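FOR IMMEDIATE RELEASE – Sep 30, 2026

Brumeo Opens Secondhand Bike Parts Counter, Swaps Start Tomorrow Morning

Brumeo, the neighborhood bike shop on Alder Street, is opening a secondhand parts counter at the back of the store. Doors at 9. First come, first served, no holds over the phone.

What's on the shelves: 1455 used parts, cleaned, checked and tagged. Chainrings, stems, seatposts, brake levers, lots of wheels. A whole bin of odd-size bottom brackets that took most of July to sort. Prices start at 50 cents for small hardware and go up to $172 for complete wheelsets. Everything has a paper tag with the size, the price and a grade, A to C. Grade C means works but ugly.

The parts come out of three places – trade-ins, donated bikes too far gone to fix, and the leftover stock from Smits, the old repair shop that closed its doors in the spring. The Smits stock goes back decades in some cases. If you ride an older steel bike and have been hunting for a freewheel that fits, come and dig.

How swaps work. Bring a part in, staff look it over at the counter, you get store credit on the spot. Credit is good on used parts and on labor, not on new bikes. No carbon handlebars or carbon forks, no helmets, no batteries. Frames by appointment only, please dont just leave them outside the door.

Shop manager Waqas Jatoi said the counter has been planned for almost 2000 hours of staff time, "and a fair bit of that was degreasing."

"People were throwing out good cranks over one stripped bolt," Jatoi said. "We want those. Bring them in, bring the bolt too."

A free parts listing, called Mono, goes live on the shop website the same day. Search by part, by thread, by axle width. Updated every evening after close. Photos for most items, more being added thru the fall.
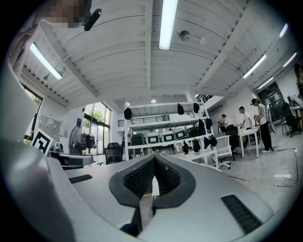
Jatoi also asked riders to write the measurements down before coming in, seatpost diameter above all, as guessing by eye is how most wrong parts go home. Wrong size bought anyway? Bring it back inside two weeks with the tag still on, full credit.

Evening repair classes return as well, run with Ustham, the community workshop across the river. First class is wheel truing, bring your own wheel. Spoke wrenches provided. Sign up at the counter or by email.

Counter hours: 9 to 6, closed for lunch 1 to 1:30. Bike parking in the side yard, enter by the green gate.

Press contact: Waqas Jatoi, Brumeo. Interviews by arrangement, mornings are best.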